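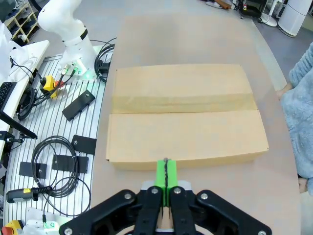 Fatima Ogunleye made me tea before I'd got my coat off. Her husband's spouse visa had come through in April, after five refusals and 176 emails (she kept them all!), and she was still giddy.

“I cried in the post office,” she told me. “Proper sobbing.”

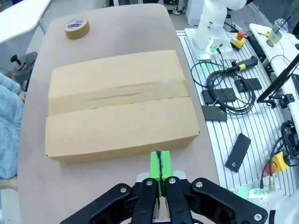 What held it up for so long?

“Proof of income, every time,” she said. “I'd changed jobs, from Kiment to Dahlgren, and they wanted payslips from both.”

She'd borrowed 2000 pounds for the fees, and I gather her sister is still waiting to be paid back.

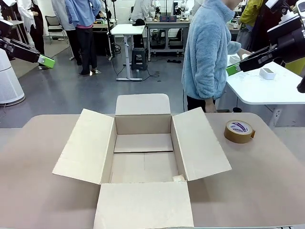
Settling in

He's learning the buses now, and he hates our bread. “He'll come round,” she said, pouring me another cup.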